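Berkcombe Parcel Bench Guide
Section 2: Placing and squaring poly mailers

This section covers soft mailers only. For closed cartons, go to Section 5. It assumes the bench has been set up as in Section 1, with the mat in front of the black upright panel and the ruled edge toward the operator.

Before you start

Clear the green tabletop of loose labels, tape ends and trimmings. Wipe it with a dry cloth. Spray cleaners leave a film that makes thin bags slide, and the film takes a long time to come off.

Put incoming mailers on the far side of the table and leave the near side open for handling. Stack them no more than 20 high. Cartons can stand beside the panel as long as they don't touch it.
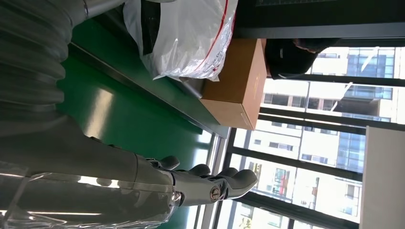 Thin bags cling to each other in dry weather. If two come up together, put both down and separate them at a corner. Do not shake them apart over the mat.

Placing the mailer

1. Take one mailer from the stack. Hold it by the body of the bag and keep clear of the sealed flap.

2. Turn it so the shipping label faces up. Check that no part of the label is folded under.

3. Let the contents settle to the middle. A bag with all its weight at one end will creep off the mat.

4. Smooth the plastic from the center outward with a flat hand. Loose film can be gathered at the end away from the label.
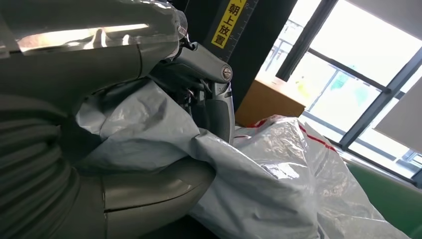 Figure 2-2. Plastic bunched in heavy folds.

5. Lay the mailer on the mat, inside the raised border. It may lie at an angle if the label is fully exposed.

6. Press down on the top of the bag and hold it for 2 seconds to let trapped air move away from the label.

Caution: Do not press on bags marked fragile. Use the hold-down strip supplied with the Cavby mat.

Note: Glare from nearby windows can wash out a label on shiny film. Turn the bag a little before you reach for the blinds.

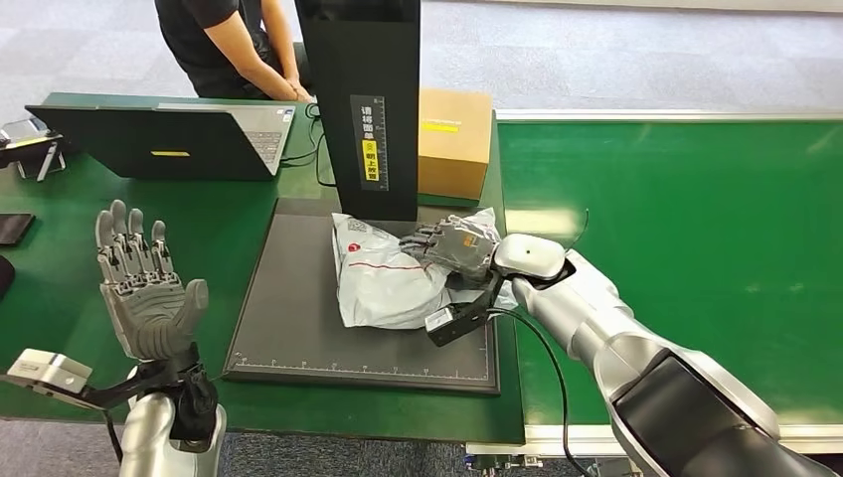
7. Read the length against the ruler on the mat. Measure the filled part of the bag and leave out any empty film past the contents. Enter the figure in millimeters.

8. If the filled length is over 225 mm, set the mailer aside for the large-item shelf.

9. Lift the mailer straight up. Dragging it across the mat wears the printed tick marks.

Care of the mat

Brush the border out at the end of each shift. Grit collects along the inside edge. Wash the mat every 40 working hours in lukewarm water and dry it flat. Replacement mats are listed in the Filanance parts sheet under bench surfaces.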